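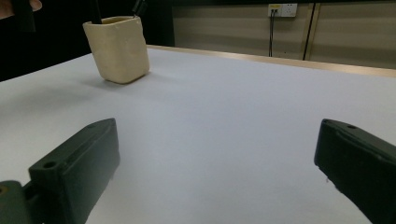 Two dark green gripper fingers over a white tabletop.

Shares in Dastar closed 9 percent higher after the industrial group said it would sell its packaging arm to Stonside and use most of the money to pay down debt. The rise put an end to a poor run that began in February, when Dastar lowered its profit forecast and put its dividend under review.

The sale had been expected for months, but the price had not. Several fund managers had assumed the packaging business would go cheaply, given its aging plants and a costly supply contract that still has years to run. Stonside agreed to take on the contract as well, and that appears to have won over the doubters. By 10 a.m. the stock had already passed its high for the month.

Orsolya Erdős, who covers industrial companies at the brokerage Dimitriou, raised her rating from hold to buy before lunch. She had been one of the stock's firmest critics.

"The debt was the problem," she said. "Every time rates moved, you had to go back and redo the numbers. Now you can look at the business itself."

Dastar employs 3,000 people, most of them at its main site in Dradska. Management said the sale would not affect jobs there. Workers in packaging will move to Stonside on their present terms, and the pension plan will be split between the two companies.

Stonside's shares went the other way, slipping in heavy trading. Buyers often fall on the day of a deal, and this one will stretch the company's borrowing. It plans to close 22 smaller warehouses over the next two years to help cover the cost, a program that analysts described as ambitious – and one that has yet to be explained to the landlords.

Bondholders were calmer. Dastar's longest bond rose to 108 cents on the dollar, a level that suggests investors expect it to be bought back early. The company declined to comment on that.

Shareholders in both companies still have to approve the sale. Erdős expects little opposition at Dastar and a closer vote at Stonside, where two of the larger investors have asked for more detail on the supply contract.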